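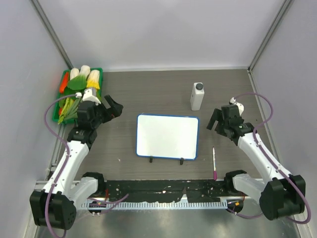 Why does my grandpa get a ride from somebody he isn't even related to, a reader wanted to know, and does he have to pay them like a taxi?

What a good thing to wonder about! It's a question with a long answer, so get comfortable, and maybe bring a snack.

## When driving stops

Most grown-ups learn to drive when they're teenagers or not long after, and then they drive for years and years without thinking about it much. They drive to the store, to work, to the dentist, to your school play. But as people get older, driving can get harder. Their eyes may not see so well at night, or their neck gets stiff and it hurts to turn and look behind them. Some people take medicine that makes them sleepy. And some older people never had a car in the first place, and used to walk or take the bus, and now the bus stop feels very far away (especially with groceries).

So one day an older person may decide to stop driving. It can be a hard day. Think how you'd feel if you had to give up your bike and ask somebody every time you wanted to go to a friend's house. You might feel grumpy, or a bit lonely, or you might just stop asking. Lots of older people stop asking, because they don't like to be a bother, and that means they can miss a doctor's visit they really need.

## A ride from a neighbor

In Zendik there's a group called Clasar Rides. It's a charity, and a charity is a group that's set up to help people and doesn't try to make money for itself. The people who drive for Clasar Rides use their own cars and don't get paid for their time. In July they gave 264 rides, and there were only 11 drivers, so you can see they were pretty busy!

Your grandpa doesn't have to pay them like a taxi. Some riders like to put a little money in an envelope, and it goes toward gas, but a rider who doesn't put anything in gets exactly the same ride. The driver doesn't open the envelope or even ask if there is one.

## How you get a ride

It starts with a phone call. A rider calls the office and says where they need to go and when. They have to call at least three days before, so somebody has time to look at the big calendar and find a driver who is free. If your grandpa wakes up in the morning and decides he'd like a haircut right that minute, well, he'll have to wait, or ask your mom.

The person who answers the phone asks a lot of questions, and some of them sound a little nosy. Do you use a cane or a walker? Are there steps outside your door? Can you get into a tall car, or would a low one be better? Will anyone be coming along? They're asking so that the right car comes. A walker folds up and fits in most trunks, but some wheelchairs are too big and heavy, and then the office has to call the county van, which has a ramp.

On the day of the ride, the driver parks, walks up and knocks. Drivers wear a badge with their name and picture on it. They'll help with coats and doors and bags, and they'll go slowly, because nobody is in a hurry on icy steps. Then off they go to the clinic on Rangel Street, or to the Gorkar Pharmacy, or to visit a friend.
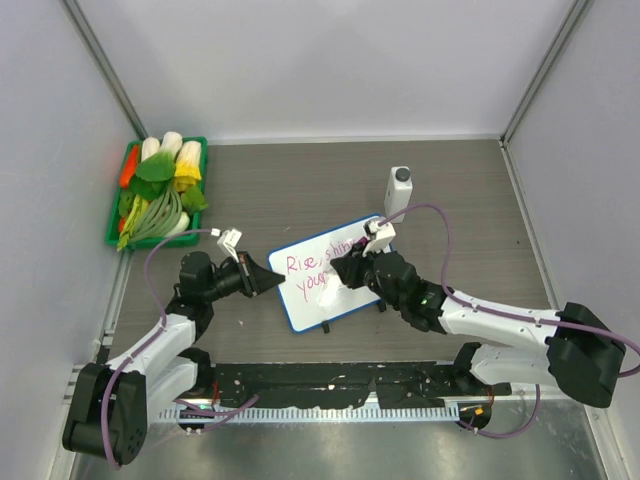

*Page last changed: 20th February*

## Isn't that getting in a car with a stranger?

You've probably been told never to do that, and you should keep right on following that rule! It's different for your grandpa, and I'll tell you why. Before anyone can drive for Clasar Rides, the office checks who they are. They have to show their driver's license and their insurance papers (insurance is what helps pay if there's an accident). Somebody looks up whether they've gotten into trouble for unsafe driving. The new driver also gives the names of two people who know them well, and the office calls both of them up to talk. After all that there's a class, and then the new driver rides along with an experienced one before going out alone.

Your grandpa also knows ahead of time who is coming. The office calls him the evening before with the driver's name and the color of the car. If a different car shows up, he can keep the door shut and call the office, and they'll be glad he did.

## Where can people go?

Doctor's visits come first. If two people need a ride at the same time, and one is going for a checkup and the other is going to play cards, the checkup gets the car. But card games count too - so do choir practice and the library and lunch with an old friend. Being lonely can make a person feel sick in its own way, and getting out of the house helps.

## Can kids help?

You can't drive, of course, but there are things you can do. Clasar Rides likes handmade cards for riders' birthdays, and you can drop those in the box by the office door. If your grandpa keeps his appointments on slips of paper all over the kitchen, you could sit down with him and copy them onto one calendar in big, dark letters. Put the office's phone number at the top, where he can read it without hunting for his glasses.

And ask him about his rides. He may have a favorite driver by now, and I'd guess he has a story or two he's been saving up for you.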